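Does Home Advantage Survive a Neutral Field? Project report, sports statistics module

Introduction

When a soccer match has to be moved, the club losing its home date nearly always says the same thing: we have been punished twice. I wanted to know if the numbers back that up. The claim gets repeated so often that people treat it as settled, and I was not convinced when I started. I am only partly convinced now.

The project looks at the Istiren regional league, where clubs have shared or swapped grounds for several seasons while two stadiums were being repaired. Trallow played a whole spring away from its own field. Linton gave up its ground from April to the end of the season. Aitken never moved at all, which makes it a useful club to compare against.

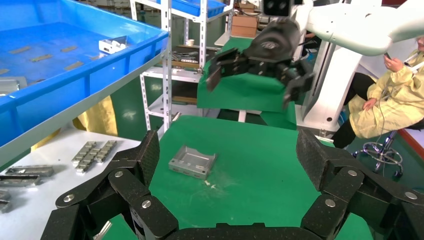
Department of Applied Statistics

Method

I took match results from the league's own yearbooks and sorted them into three groups: true home games, games at a borrowed ground close to home, and games at a neutral ground. Seasons went back 10 years. I threw out cup matches, because the draw often pairs a strong club with a weak one and that swamps everything else.

For each club I compared points per game in the three groups. I did not try to model the strength of the opponent in any clever way. A classmate, Lovely Fajardo, did the same job separately with opponents weighted by their final league position, and we compared our answers at the end.

The yearbooks are not as clean as they look. Two of them list a Linton match at the wrong ground, and one has a score that does not agree with the league table printed four pages later. I went with the table. Somebody else might have gone the other way.

Results

Trallow did worse when it moved. That is the case everyone in the league brings up, and it is real as far as it goes. But the club also sold its top scorer that winter and changed coaches in the same month. Blaming the borrowed field for the whole drop seems lazy to me.

Linton's results hardly changed. Its neutral games were only 7 in number, so I would not build anything on them, but a club that complained that loudly to the league ought to have more to show for it.

Aitken, which stayed put, had swings from one season to the next that were as large as Trallow's drop. This bothered me more than any other finding.

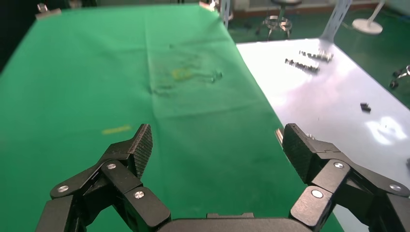 If a club that never left its own ground can rise and fall that much, then a single bad spring tells us very little about grounds. Lovely's weighted version made Trallow's drop smaller and left Linton where it was. We disagreed about what to call the remainder. She thinks there is a small effect from losing home games. I think there may be one, and that this data cannot show it.

Discussion

Travel is the usual explanation for home advantage, and it does not fit well here. Most grounds in the league are under an hour apart by bus. Crowds are a better candidate – Trallow's gate fell sharply at the borrowed ground – but the yearbooks round attendance so heavily that I stopped using it after the first draft.

The league's rule on moved matches gives the displaced club first choice of kickoff time. I could not find any sign that this helps or hurts. Five clubs used the option, and most of them picked the same afternoon slot they would have had anyway.

Limits

The sample is small and comes from one league. I checked the sorting of games by hand, once, and a second check would have been better. A longer project should add player transfers, since squad changes are mixed up with every result above.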